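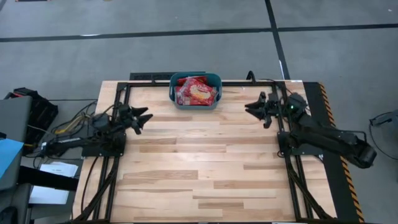
Le bac Ondcombe en bleu canard, garni de deux paquets rouges, sur plateau en bois clair.

Rangement > Cuisine > Bacs et corbeilles

Bac Ondcombe, bleu canard, bord intérieur gris

Je vends des bacs depuis assez longtemps pour savoir qu'on ne rêve pas la nuit d'un bac en plastique. Et pourtant celui-là, je l'ai ramené chez moi le jour où j'ai ouvert le premier carton, et il n'est jamais revenu à la boutique ! Il vit sur mon plan de travail, côté mur, et il sert à tout ce qui se grignote : les chips, les biscuits, les sachets entamés avec leur pince, les barres de céréales que mon fils prétend ne pas aimer et qui disparaissent quand même.

La couleur d'abord, j'en parle tout de suite vu le nombre de messages que je reçois là-dessus. C'est un bleu qui tire franchement vers le vert, un bleu canard si vous voulez, assez soutenu. Sur un écran réglé trop froid il peut paraître plus bleu qu'il n'est. À côté d'un bois clair il ressort très bien, et avec des emballages rouges dedans, c'est carrément joyeux. Le bord intérieur est gris. J'avais peur que ça fasse un peu bureau, et à l'usage je trouve que ça calme l'ensemble.

Les angles sont arrondis, et ça, pour moi, c'est le vrai argument. J'ai eu pendant des années un casier en métal avec des coins bien carrés, très beau, qui m'a laissé une rayure sur le plateau et deux bleus sur la hanche (j'ai une petite cuisine, on passe de profil). L'Ondcombe, on le pousse, on le tire, on le fait glisser vers le fond pour étaler une pâte, et on n'y pense plus. Pour le nettoyage aussi : un coup d'éponge et les miettes ne restent pas coincées dans un angle.

Ce qu'on met dedans

Chez moi, deux gros sachets souples le remplissent presque à eux seuls, et ils dépassent un peu du bord. J'aime bien quand ça dépasse, on voit ce qu'il reste sans fouiller. Si vous êtes du genre à tout vouloir sous la ligne du bord, prenez des petits formats ou pliez le haut des sachets. Je mets le plus grand dessus, légèrement de travers, et le petit glissé dessous vers l'arrière. Ma sœur fait l'inverse, tout debout comme des dossiers, et il faut reconnaître que ça tient aussi, à condition d'en mettre assez pour qu'ils se calent entre eux.

Autres usages que des clients m'ont racontés : les pommes de terre et les oignons (séparés, donc deux bacs), les torchons roulés, les sachets de thé et tisanes, les croquettes en petites portions, les gants et bonnets dans l'entrée dès novembre. Sandro Testa, un client fidèle qui m'écrit de longs mails que j'adore, en a pris un pour ses sachets de graines et m'en a recommandé un autre la semaine suivante pour ses pelotes de ficelle. Je lui ai demandé une photo de la ficelle, j'attends toujours.

Ce que je ne ferais pas : y verser du liquide, le poser sur une plaque encore chaude, ou monter dessus pour attraper quelque chose dans le placard du haut. On m'a posé la question, je réponds.

Sur quel plan de travail ?

N'importe lequel, mais j'ai un faible pour le bois clair en lamelles, vous savez, ces plateaux faits de bandes de longueurs différentes, avec des nœuds et des veines un peu plus foncées qui courent dans le sens du fil. Ça vit, ça a des irrégularités, et un objet de couleur unie posé dessus donne tout de suite l'impression que la cuisine est rangée (même quand elle ne l'est pas, hein). Nous ne vendons pas le plateau sur cette page. On me l'a demandé si souvent que je préfère l'écrire noir sur blanc : l'article, c'est le bac, et il est livré vide.

Si votre plateau est huilé, attendez que l'huile ait bien pris avant de reposer le bac dessus. Je dis ça d'expérience, j'ai eu un joli rectangle marqué pendant tout un été. Un léger ponçage et une nouvelle couche en sont venus à bout.

D'où il vient

L'Ondcombe est fabriqué par la maison Jelínek, dans son petit atelier d'Ernirberg. J'y suis allée une fois, et c'est Ľubomír Koubek qui m'a fait visiter : il a passé une bonne partie de la matinée à me parler du bord gris, des essais, des teintes refusées, d'un beige auquel il tenait beaucoup et que tout le monde trouvait triste. Je suis repartie avec un échantillon beige dans mon sac. C'est vrai qu'il est triste. Je m'en sers pour les pinces à linge.

Depuis que Sondbridge le propose, nous en avons expédié 3 474, dont 1 259 dans ce bleu canard, loin devant les autres coloris. Le stock a été refait en mai 2025, donc pas d'attente en ce moment.

En pratique

Référence : Ondcombe bleu canard
Matière : plastique
Coloris : bleu canard, bord intérieur gris
Forme : angles arrondis
Entretien : éponge, eau tiède, savon doux. Pas de tampon abrasif, la surface se voile
Prix : 14 € pièce
Lot de 2 : la livraison est offerte
Vendu sans contenu ni accessoires

Les questions qui reviennent

Le lave-vaisselle ? Je l'ai fait une fois, panier du haut, programme court, sans dégât. Jelínek ne le recommande pas et je m'aligne sur eux : si vous le faites quand même, c'est à vos risques.

Est-ce qu'il s'empile ? Vide, oui, l'un dans l'autre, et ça se sépare sans tirer comme un forcené. Plein, non. Il n'y a pas de couvercle et il n'y en aura pas, j'ai posé la question à l'atelier plusieurs fois.

Est-ce que la couleur passe ? Le mien est près d'une fenêtre plein sud depuis bientôt trois ans et je ne vois pas de différence avec ceux du carton. Je n'ai pas fait de test plus scientifique que de les poser côte à côte sur la table.

Peut-on le retourner s'il ne plaît pas ? Oui, propre et dans son emballage. Écrivez-moi d'abord un petit mot depuis la page de contact, je vous envoie l'étiquette dans la journée en général, un peu plus tard si je suis en plein inventaire. Et si vous hésitez entre deux coloris, dites-moi de quelle teinte est votre plan de travail, je vous donnerai mon avis (je vous préviens, je dis souvent bleu).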